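How Does a Person Become a Doctor of Something?

Some doctors look after sick people. Others have the title "Dr." for a different reason. They spent several years finding out one new thing, wrote it down, and were tested on it. The degree they received is called a PhD. The letters stand for Doctor of Philosophy, although most people who hold one did not study philosophy. The name comes from an old word that once covered nearly every kind of learning.

Before the PhD

A student first finishes high school and then college, where most of the work is learning what is already known. Some students next take a master's degree. After that a student may apply to a graduate school, which is the part of a university that trains researchers.

An application has several parts: grades, letters from teachers, and a short essay that says what the student wants to find out. At Fultia University, 957 people applied last year and 413 were invited to talk with a professor by video.

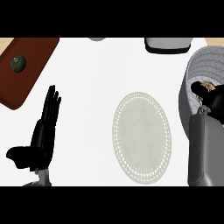
The essay matters a great deal. A research question must be small enough to answer. "How do plants work?" is too big. "Does this kind of bean grow faster in clay than in sand?" is a better size.

Who Pays?

Many PhD students do not pay for their studies themselves. A university or another organization may give them a studentship or a fellowship. This is money for fees, and often for food and rent as well. Some students also teach younger students for part of the week and are paid for that work.

What Happens Each Year

Programs differ from one country to another. At Fultia the work is divided into 3 stages.

Stage one is reading. The student reads what other people have written on the subject and makes notes on what is missing.

Stage two is collecting. Depending on the subject, this can mean running experiments, digging up old pots, asking people questions, or doing mathematics on paper. Results are often wrong or unclear at first, and the work must be repeated.
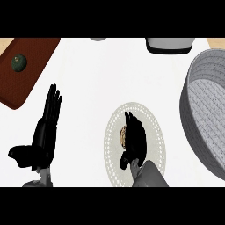
Poonam Mittal
Education Writer, Maurya Learning Pages

Stage three is writing. The student puts all of the work into a long document called a thesis or dissertation. It must explain the question, the method, the results, and what the results mean. It must also list every book and article that was used.

Each student has an advisor, a professor who reads drafts and points out mistakes. Kuldeep Chauhan, a student of soil science at Fultia, meets his advisor every two weeks. His first chapter was rewritten five times.

The Last Test

When the thesis is finished, a small group of experts reads it. The student then meets them and answers questions. This meeting is called a defense – in some countries it is called a viva. The experts can accept the thesis, ask for changes, or decide that it does not pass. Small changes are the usual result.

Words to Know

Advisor: a professor who guides a student's research.
Defense: a meeting where a student answers questions about a thesis.
Fellowship: money given to a student or researcher to support their work.
Thesis: a long written report of original research.

Shares: 46 Comments: 3

Related Articles
What Is a Scholarship?
How Libraries Sort 2000 Books
Why Scientists Repeat Experiments
What Does a Professor Do All Day?

Contact | Copyright Maurya Learning Pages | Back to top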